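Kitchen lessons for a robot arm at Oremer

02/09/2018
By Oda Nordin

UVARSTEAD - Anyone who has taught a teenager to cook knows the feeling of keeping your own hands in your pockets. The people at Oremer's robot workshop have the opposite problem. Their student can't do a thing until somebody moves its arm for it, and they are having a wonderful time doing so.

Oremer's new project, called Matar, is meant to teach a robot arm small kitchen jobs by showing instead of programming. A person sits at a set of hand controls, the arm follows along, and every move of every joint is saved. Do it enough times, the thinking goes, and the software picks up the pattern well enough to try it alone.

The first jobs all involve a countertop electric cooker: lifting the lid, reaching into the pot, turning the big dial on the front. They sound easy. Try one at the controls and you find out how much your own fingers have been doing for you all these years! A glass lid with a round knob has to be gripped in the right spot and lifted without a tilt, and the arm can't feel it slipping the way you can.

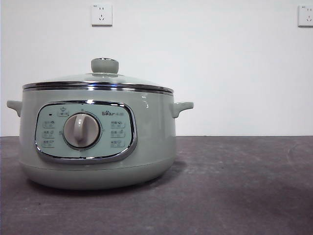

Learning by remote control

The Matar team has saved 1,922 demonstrations so far, good and bad. The bad ones stay in the files, too, marked by hand so the software can tell a clean reach from a fumble. Operators work in turns of 35 minutes, and a wall chart in the hallway shows who has the controls next.

I got a turn myself on my visit. My first few tries at getting the gripper down past the rim were terrible (I stopped well short, then swung wide), and then something clicked and my wrist started to think of the arm as its own. It is a lovely feeling, a bit like the first time you back a trailer into a driveway without a single correction.

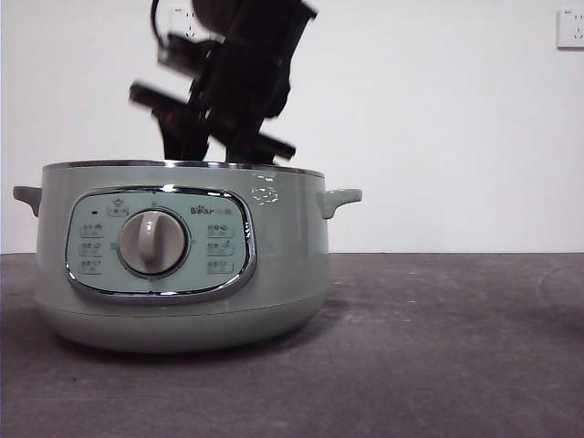
The gripper reaches down into the open cooker at Oremer's workshop in Uvarstead.

What surprised me most was how personal the results are. Two operators given the same job will move the arm in quite different ways. One comes straight down from above and takes it slow, another swoops in from the side and slows only at the very end. The team wants both kinds in the mix, and people around the workshop say they can often guess who was driving just from watching a replay.

There is plenty left to do. The arm's solo attempts are still hit and miss, mostly when the pot has been moved a little from its usual spot. For that reason operators now shift the cooker between tries and start from a different arm position each time. It slows the day down, but the newer recordings cover far more ground than the early ones did.

A second workshop, in Lustden, is due to start on the same jobs with its own arm later in February, and the two will share their recordings. Oremer plans an open evening in Uvarstead once that setup is running, with time at the controls for visitors. I have already asked for another turn.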